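Projects > Flostlow > Progress reports
Search reports Enter keyword

Flostlow: perception and planning, Feb 23, 2022

Work since the last report went into the grasp planner. It now picks a pair of contact faces on boxed goods and checks them against the finger pads.

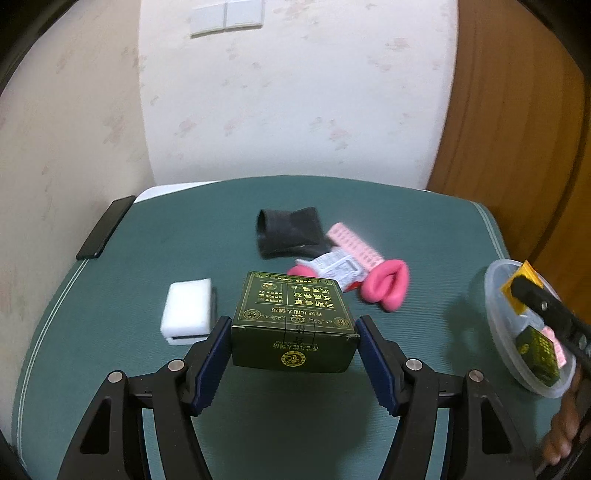
Photo: Olesia Tymoshchuk / Uneck

The log holds 965 grasp attempts, tagged by object type. Clear plastic is still the weak point in depth estimation, and 2 of the 14 open tickets concern it. 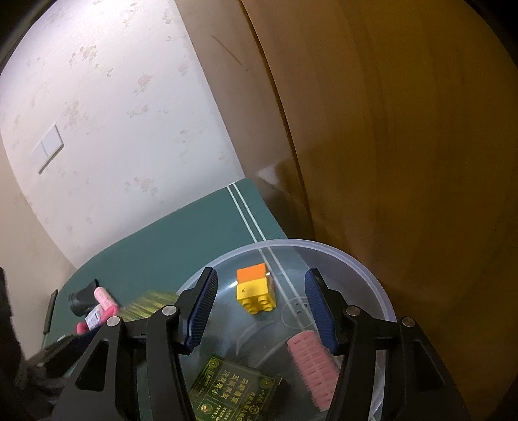 Ciarán Ó Dubhghaill will merge the new depth filter next. The replay tool is due in June.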